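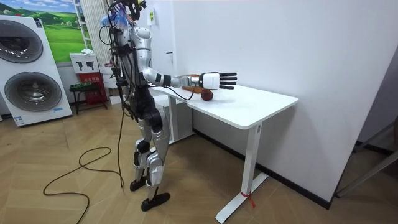
Zakhar Kushnir wanted to know why the kiln inlet was held at 40 degrees for so long when the drying floor at Memel runs hotter and turns its grain over in half the time. The answer from the Keltine maltster was that Memel buys a different barley, with lower moisture off the germination floor, and that comparing the two curves without the starting moisture tells you very little.

That exchange took place before we had left the reception room, and it set the tone for the visit. The open day at Keltine is aimed at small brewers and distillers who buy malt by the bag and have never seen it made. The tour follows the grain: intake, steep, germination, kiln, cleaning and bagging.

Intake is a covered pit beside the road. Each truck is probed before tipping and the sample goes to a bench for moisture, protein and screenings. Loads from the Darkent district had been coming in dry through April, and the intake log showed only one rejection, for skinned grains.

The steep house holds 2 conical vessels, both older than the building around them. The cycle is wet, air rest, wet, air rest, with the carbon dioxide drawn off from the base during each rest. The fans were running when we went in and conversation was not possible. Our guide wrote the target moisture on a clipboard and held it up.

Germination is done in a rectangular bed with a perforated floor and a travelling turner. Bed depth was less than I had expected for a plant of this size. Humidified air comes up through the floor, and the operators check the temperature at three depths by hand as well as from the panel. Several of us were given a few grains to split with a thumbnail. The shoot had reached almost three-quarters of the grain length, and the endosperm rubbed out smooth and chalky with no hard end. 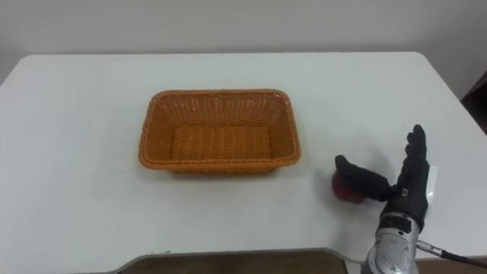

The kiln took up most of the hour. It is a single-deck unit, indirectly fired, with a heat recovery section on the exhaust that was added when the burner was replaced. The free drying stage ends when the air leaving the bed starts to warm, and the operator then reduces the airflow and brings the temperature up in steps. Kushnir asked again about the inlet setting. He was shown two earlier batches overlaid on the one screen, the quicker of which had lost a fair amount of enzyme activity by the end. He copied down the figures and said he would check them against his own.

Cleaning and bagging were less interesting, although the deculmer is worth a look. Rootlets are removed straight after cooling and sold locally as stock feed. Finished malt rests in the silo before it is bagged, and a retained sample from every batch is kept under its batch number. Batch 465 was on the line.

The tasting afterward used hot water extracts in plain cups. The pale malt was clean, with some biscuit. The Keogh, their darker kilned grade, had more crust and a slight dryness at the end — I would use it at a low percentage in a bitter and leave it out of anything lighter.

For those planning to go: closed shoes are required, the stairs to the kiln deck are steep open grating, and hearing protection is handed out at the steep house door. Minimum order for new accounts is 500 kilograms, which can be split between grades. Parking is on the gravel past the weighbridge.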